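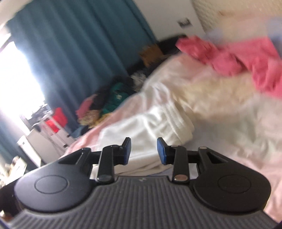 Bedroom recordings pass 3,000

The Demance group now has 3,098 usable recordings from bedrooms, all made with the hand-held gripper. The target is 4,000 by the end of July. Dirk Meijer keeps the running total and posts it on the shared page each evening.

Most of the new material is bedding: picking up a blanket by the corner, pulling a sheet straight, moving clothes off the bed. Soft things are still where the model does worst. It closes too early on thick folds and misses thin ones, so Geert Nijs would like more examples with sheets and fewer with boxes.

Two requests for those recording at home. Start with the fingers open and hold still for a moment before moving in. Keep each recording under 35 seconds; longer ones are being thrown out at the first check.

We have 5 grippers on loan at present. Rory Galbraith has the list and will swap fingertip pads if yours are worn. Recordings made before June 19, 2018 should be uploaded under the old Jukby folder, everything later under Kakard.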